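Chapter 4
When the Handling Changes Hands

At Achterberg, staff teach a gripper the small jobs of the room, starting with the bottles. 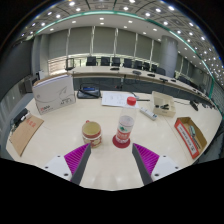

Who decides which tasks are automated first? The people who do them now, together with their supervisor.

Bhavana Shetty expected shorter shifts - she got different ones. 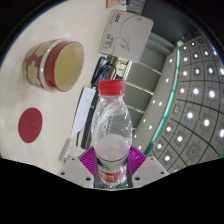
Job descriptions change slowly. A task such as gripping a capped bottle between two ribbed pads may never have been written down.

Training must therefore be paid time,
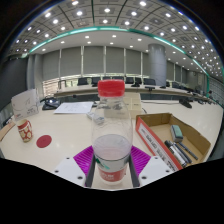
and it should be recorded as skilled work.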